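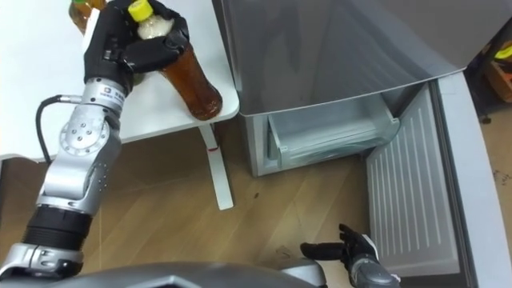
A brown bottle with a yellow cap, held by the neck over a white table.

Wanted: people to write, translate and argue with us about foreign wars

Hi, I'm Aurora Vilela and I edit Weltari, a small anti-war newsletter that comes out twice a month and has somehow made it to 2,995 subscribers. I do most of the editing at my kitchen table, and I've reached the point where I need help!

We cover arms sales, sanctions, military bases and the votes that pay for all of it. Most of what we publish is opinion, and we don't hide that, but every piece has to stand on documents a reader can go and find. If you write that a government lied, I'm going to ask you for the page number. I'm a pain about this (ask anyone who has written for us).

I'm looking for 3 people.

Staff writer, part time
20 hours a week, from home, pay on an hourly basis that we'll settle before you start. You'd write one long piece and a couple of short ones each month, mostly on overseas bases and the towns that live next to them. Our series on the Loltwood airfield lease needs somebody to take it over. I started it in March and there are 1,896 pages of council and defense papers sitting in a shared folder, of which I've read maybe a third. Some are very dull. A few made me get up and walk around the block.

Translator, Portuguese or Arabic into English
Paid per piece. I read Portuguese myself, so there I mostly need speed, but with Arabic I'd be trusting you completely and you'd get your name on the page next to the author's. Short turnaround, usually two days. It helps if you already follow the press in at least one country where the language is spoken.

Discussion host
We run an online reading group called Rees, one evening a month, where subscribers pick apart a speech or a treaty or a bad newspaper column. It gets loud. You'd choose the text with me, keep the speaking list and make sure the same two guys don't take up the whole hour. There's a small fee per session and I'm happy to sit in on your first few.

You don't need a degree for any of these, or a byline anywhere fancy. Our best piece last year came from a retired school bus driver who had been writing to her senator about sanctions for years and kept all the replies. You also don't have to agree with me on everything. I'm against every intervention I've lived through, but some of our writers aren't, and the arguments in the drafts folder are half the fun.

Money: we live on subscriptions and take no ads and no party donations. Virkus handles our invoices and pays at the end of each month.

To apply, write to me through the contact form on the Weltari site. Tell me which job you want and send one thing you've written or translated - a blog post is fine, a long angry letter is fine too. For the hosting job, just tell me which text you'd pick for your first evening and what you'd ask people about it. Please don't send a résumé longer than a page.

I'll read whatever comes in by 01/06/2021 and answer everybody, though it may take me a couple of weeks.

Aurora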